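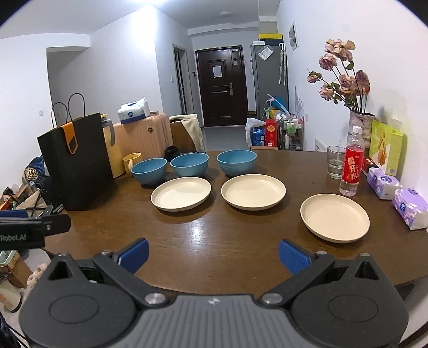
Filed under: Grippers, Maintenance

The left pad on the hand-held gripper had been landing late since July. Closing on a flat plate rim, the right pad touched first and pushed the plate sideways before the left one caught up. On bowls it was harder to notice, as a bowl will slide a little and settle. Plates are less forgiving.

I keep a log for this unit, and the entry before this one was the pad change at 1,000 cycles. The blue pads were fine then and they are fine now. No glazing on the contact face, no lifting at the corners. So I left them alone and went to the linkage.

Each finger is carried on black arms held with silver screws, and the arms swing from a round pivot housing, one per side. Play can come from the screws, the pivot or the drive behind the center plate. I check in that order because it is also the order of how much has to come apart.

Screws first. With the power off, hold the arm near the pad and rock it in the plane of travel. The right side had no movement I could feel. The left side clicked. One screw at the pad end had backed out enough to turn with fingertips on the driver. I took it out, cleaned the old threadlocker off with a brass brush, put on a small drop of medium strength and ran it back in until the arm just dragged, then backed off a hair. Too tight here and the finger sticks partway open, which the motor will hide until it gets warm.

That removed most of the click. The rest was in the left pivot. The cap came off clean and the bushing inside was dry, with gray dust packed on one side. Wiped it, put in a thin film of the Sevel grease, refitted. I did not replace the bushing. The spare I had from Corton measured a bit oversize and I don't want to ream a housing on a unit that still works. Pawlak lists one in the right size and I have ordered 2.

Then the zero. This is the part the Serkeck sheet gets wrong for this build. It says to close the fingers fully and store that position. With angled pads the tips meet before the faces do, and if you store at tip contact the controller thinks it has travel left that it doesn't have. What works here:

Put a flat gauge between the pads, close slowly by hand until both faces sit on it, and store that position with the gauge thickness entered as the offset. Open to full width. Close on the gauge again under power and read the error. Repeat until the reading stops moving.

Mine stopped moving on the third pass.

For a working check I use tableware on the dining table, bowls at the back and plates in front. The tabletop is glossy, so a plate that gets pushed will travel, and that shows uneven pad contact better than a rubber bench mat does. The rule is to approach the rim square, close, hold, release, and look at whether the plate has rotated. Do the bowls after the plates. If you do them first you tend to relax about the approach angle.

Settings as stored after the work: closing speed 300, hold current limit 700, both in the controller's own units. I dropped the speed from the previous setting and will leave it there until the new bushing is in.

Urszula Jasińska asked under the last post whether the bracket needs to come off to reach the pivot cap. No, if you have a short driver. With a long one, yes, and then you have to realign the bracket afterward, so buy the short driver.

Still open: the center plate screws have not been checked since assembly, and the cable on the left has a kink I don't like. Next entry when the bushings arrive.

Contact | Copyright, all posts by the author | Back to top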